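The Patience of the File

In a small workshop in Drotcombe, Asnakech Belay teaches people to make metal flat by hand. I went there to learn, and my first piece came out round.

The first thing I was given was a block of mild steel, and the second was a file longer than my forearm. Asnakech Belay put the block in the vise, tapped the jaw with her knuckle and told me to make the top face flat. Then she went to answer the telephone.

I had prepared for this visit. I had read two books and watched many films about filing, and I believed that I understood the idea. After 15 minutes my arms were hot and the face of the block was shining nicely. She came back, laid a steel square across it and held it up to the window. There was light under both ends.

"You made a hill," she said. "Everybody makes a hill. Now we can begin."

The workshop is called Abera. It stands behind a tire dealer on the road that leaves Drotcombe toward Serunmont, and you could pass it many times without noticing the door. Inside there is one lathe, one drill press, a small furnace for hardening, and a long bench with vises. The bench is where everything happens. Belay trained as a fitter and spent most of her working life in Serunmont, in a factory that made dies for pressing sheet metal. In her years there she saw the hand work become less and less, until the files stayed in the drawer for weeks. When the factory moved its tool room to another city she did not follow it. She bought the vises at the sale and rented this place.

The vises are worth a few words. Most of them are from Paremley, an old regional foundry that closed before I was born, and they are heavy and ugly and they do not move. The jaws on the one I used had been replaced by Belay herself. On the side of the casting there was a repair, brazed a long time ago, which looked like a scar on a chin. A new vise of this size would cost more than most of her students can pay. She thinks the old ones are better in any case, but she also admits that she has never bought a new one, so she cannot compare.

Why the hill appears

A file cuts on the forward stroke. At the start of the stroke, most of the file is behind the work and the rear hand is heavy, so the handle drops. At the end of the stroke, most of the file is in front and the front hand takes over, so the tip drops. Between these two moments the file rocks over the work like a boat over a wave, and each stroke takes a little more from the edges than from the middle. This is how you get a hill.

To stop it, you have to change the pressure during the stroke. The front hand begins strong and becomes weak, the rear hand begins weak and becomes strong. It sounds simple when it is written down. For me it was like learning to walk with a heavy bag that moves from one shoulder to the other at each step.

Belay does not explain it in this way. She moves your feet. She made me stand with the left foot forward and the right foot turned out, and she pushed my elbow until my forearm was in line with the file. Then she put her own hand on top of the tip and filed together with me for a few strokes, pressing and releasing. I felt what she wanted much better than I had understood it from the books.

The height of the vise is also important, and in most home workshops it is wrong. The top of the jaws should be at the height of your elbow, or a little lower for rough work. My bench at home was built for a man who sold it to me and who was much taller. I have filed on it for years with my shoulders up near my ears. Belay keeps wooden platforms of different thicknesses under the bench, and the shorter students stand on them. 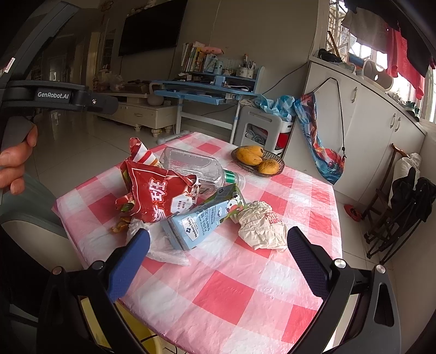
A snack bag and some crumbs on the checkered tablecloth.

Chalk, wire and a clean surface

The second lesson was about keeping the file clean. Small pieces of metal get stuck between the teeth - the English word is "pinning" - and they scratch deep lines into a surface that was nearly finished. I lost most of one afternoon's work to a single pin. Belay rubs ordinary blackboard chalk into the teeth before she makes the finishing cuts. The chalk fills the bottom of the teeth and the chips do not stick so easily. When they stick anyway, she pushes them out with a piece of soft brass which she has flattened at the end with a hammer. After some use, the brass takes the shape of the teeth and becomes a kind of comb.

She uses a wire brush only seldom, and only in the direction of the teeth. On this point she is strict. She is strict too about how files are stored. At Abera they hang on a board, each on its own nail, and they never touch each other. "If you throw them in a drawer, they file each other," she told me, and she took one from a plastic box to show me the damage. The box holds files which students brought from home. Mine were soon in it.

I asked her if it is worth buying expensive files. She said that a good new file is a pleasure and a bad new file is an insult, and that a beginner will not feel the difference for the first month. What a beginner should buy is a proper handle. Working with a bare tang is dangerous, and I have seen the mark it left on the palm of one of her students, who had done it in his own garage long before he met her.

Blue dye and small corrections

When the face is nearly flat, the square and the window are no longer enough. Now the surface plate comes out from under its wooden cover. Belay spreads a very thin film of blue on it with her fingertip, lays the block face down and moves it gently in a circle. Where the steel is high, it comes back blue. Where it is low, it stays clean.

The first time I did this, I had one blue spot in the middle, the size of a coin. I had removed so much of my hill, and still it was there. You file only the blue, very lightly, then wipe, then test again. The spot becomes wider and paler. Then it divides, and the new spots travel toward the corners. There is a moment when you press a little too much, in one corner only, and the whole picture changes and you must follow it down again. I did this so often that my block lost a good part of its thickness. Belay measured it and said that it would make a nice ruler.

What I liked most in this stage was the quiet. Rough filing is noisy, and with several people at the bench you must raise your voice. With the fine file there is only a soft sound, like someone sweeping in another room. People stop talking. The tire dealer has his compressor on the other side of the wall, and when it starts everyone looks up.

The question of use

I should be fair and write down the other side. A milling machine would make my block flat in the time I need to drink a cup of coffee, and it would be flatter than anything I can do. Several readers of this magazine own such a machine. I would also like to own one. The course at Abera costs 200 for the full series, with steel included, and for someone who wants only a finished part this is money spent in the wrong place.

But the students I met had their own reasons. One repairs locks and has to fit new parts into old cases, where no two are the same size. Another makes hinges for his own cabinets and was tired of seeing gaps. A retired nurse told me that she had always wanted to know how a thing is made to fit another thing, and that was her complete explanation. She was by far the best filer in the room. Her block came off the blue with an even speckle from edge to edge, and Belay kept it on the windowsill for the rest of us to look at.

For the last exercise, each student cuts a square hole in a plate and makes a square peg to go through it in all four positions, without showing light. Belay made this piece as an apprentice and she still has it. The peg goes in slowly under its own weight, and you can turn it and it goes in again in the same way. I held it against the lamp for a long time.

My own peg goes through in two positions. In the third it needs the help of a thumb, and in the fourth it stops halfway. I have brought it home in my coat pocket together with the brass comb that she let me make, and I have since cut down the legs of my bench. The new course at Abera begins in March, and I have asked her to keep me the vise with the scar.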